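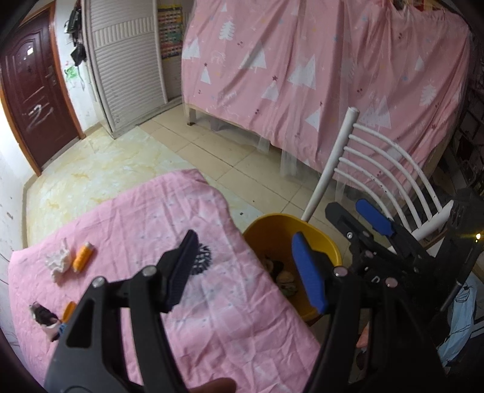
Progress note – Flomia home tidying work, December
To: Olaia Aguirre, Camargo
From: Brijesh Rana

Short one this month, fault ate most of it. Target was 1,050 good episodes, we are at about half. Not going to make it up before the break.

What happened – jaw on the left unit started closing late. Trigger pulled, fingers followed a beat behind. Small scraps into the bin, fine mostly. Cups not fine. Logged width said closed while the pads were still moving, so 40 episodes have labels that dont match the video. All pulled from the set.

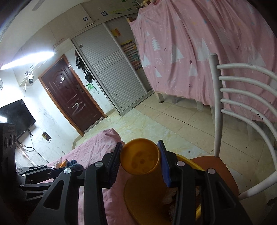

Miłosz found a worn pivot bushing plus a loose encoder magnet. Replaced both on the left unit, right one checked and ok so far. Also a safety item: Hui-mei got a fingertip pinched when the jaw caught up. No injury, skin not broken, written up the same afternoon. New rule – power off before any hand goes near the linkage. Should of been the rule already.

Still open:
– spare bushings from Dadska, 4 ordered, none here yet
– width check at start of every session, script half done
– re-record the cup tasks

Need from you: OK to move the delivery date by 2 weeks. Budget unchanged.

Brijesh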